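Chapter 7
Task Progress and Stopping Conditions

Chapter 6 treated a control policy as a function from observations to short sequences of joint commands. It left one matter open: when the sequence should end. A position controller stops when its error falls below a threshold. Emptying a bowl has no such error signal. The goal concerns the contents, and the joint encoders carry no record of them.
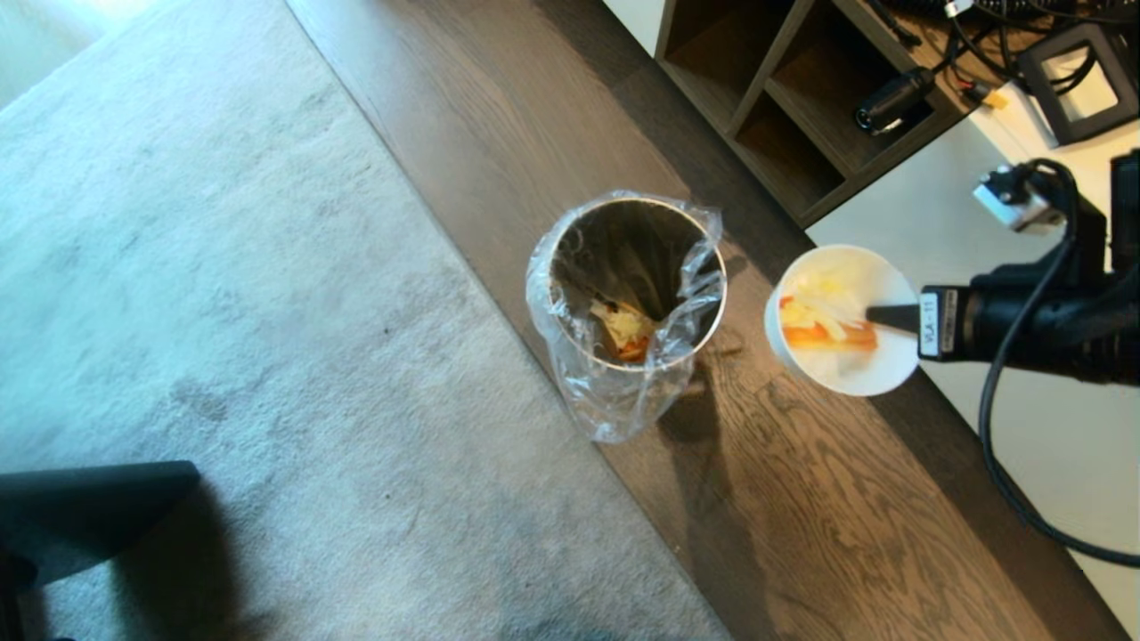 A progress estimator is a separate module that takes the same camera input as the policy and returns a value between 0 and 1. It runs at a lower rate than the controller; in the Selirov stack used throughout this book, the policy issues commands at 20 Hz and the estimator updates every seventh cycle. Its output must depend on the contents of the containers as well as on arm pose. With the bowl tilted toward the can, pale shreds still heaped inside it and scraps already at the bottom of the bag, an estimator trained on pose alone may report a nearly finished task. The scraps are also a poor cue by themselves – they may have been there before the run began.

Section 7.1 defines progress labels and the errors they introduce. Section 7.2 covers segmentation of container contents in partial shadow. Section 7.3 builds a stopping rule with hysteresis and tests it on the 72 recorded runs of the Dosham set, of which 69 have complete labels. Readers who have not installed the replay tools should do so before starting Exercise 7.1.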